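Dye Day at the Tanabe Works

I'd been meaning to get to the Tanabe open day for years, and this summer I finally booked the train, packed two sandwiches and went. It was July 30, 2024, and already sticky at nine in the morning when I walked up from the station with a trail of other people clutching the same little printed map. Most of them were quilters, I think. You can spot a quilter by the bag.

Tanabe is a small dye and finishing works, down at the end of a lane behind the river. They take plain cotton and linen and turn it into colored cotton and linen, and for 364 days of the year you can't get past the gate. On open day you pay at a folding table, you get a sticker, and off you go in a group of whoever happens to be standing near you. My group had a retired chemistry teacher in it who asked better questions than I did, so I stuck close to her!

Our guide was Osamu Fukuda, who runs the dye floor and has the kind of voice that carries over pumps. He started us in the greige room, where the undyed cloth comes in on rolls. It's a dull, oatmeal sort of color and it feels a bit greasy, and he made all of us rub a corner between our fingers so we'd remember it later. Then came scouring (hot, loud, smells like a laundromat) and after that the dye floor itself, where I could have stayed all day.

I had pictured big open tubs with somebody stirring. Nope. The machines are closed up like submarines, with a round window in each door, and you get a glimpse of wet cloth whipping past and then suds. The batch we saw was a deep rust red, held at 80 degrees Celsius. Osamu told us that reds are fussy, blues are forgiving, and pale greens are the ones that keep him awake, as the tiniest slip shows up as a gray cast. The works has 31 standard shades on its card and four of them are greens, all pale. He did not look happy about this.

We went on to the color room after that, which is small and very quiet with blinds over the windows. They check every batch in there under three different lamps. He put two squares on the bench that looked identical to me, flipped the switch, and one of them turned distinctly pinker. The whole group went "ooh" like we were at the fireworks. I came home and looked at my living room curtains under the kitchen light and I'm sorry I did.
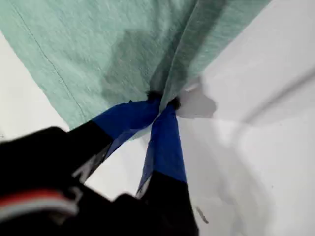 Mint green cloth with a dark seam running through it. My favorite color of the day.

Lunch was in the yard, under an awning. There was curry from a van, 90 minutes to eat it in (far too long, I'd have taken another half hour with the lamps), and a few stalls run by other businesses from the valley. Lindent had buttons and buckles in deep wooden trays, and I lost a good while to those. Budolico was selling thread by the cone, huge cones, 200 grams each, and I bought a dark green one I have no plan for. Next to them was Disance with secondhand pattern books, mostly children's coats, and I put one down and went back for it twice before the woman ahead of me bought it. Serves me right.

The afternoon was the finishing shed. Cloth goes in damp and wrinkled at one end of a long heated run and comes out flat at the other, and it is roasting in there, so bring water if you go. I did like seeing the edges being caught and held all the way along – it explains those tiny holes down the selvage that I've wondered about since I learned to sew. At the end Osamu handed around a piece of the finished stuff and asked if we remembered the oatmeal cloth from the morning. It was soft as anything and you'd never have guessed.

The seconds shop opens at three and people get serious about it. I'd stopped to fill my bottle and by the time I got in, the linen was gone. I still came away with a length of slate blue cotton that has a faint streak down one side, enough for a summer skirt if I cut around it, and a bag of scraps for my sister.

A few practical bits, in case you're tempted. Tickets go on sale in February and you do need to book. The walk from the station is flat but there's no shade at all. Wear closed shoes, they turned a man in sandals away from the dye floor and he had to wait in the yard. And the last train back leaves before the shop closes, so keep an eye on the clock – I ran for mine with a cone of thread under each arm, having gone back for a second one in cream.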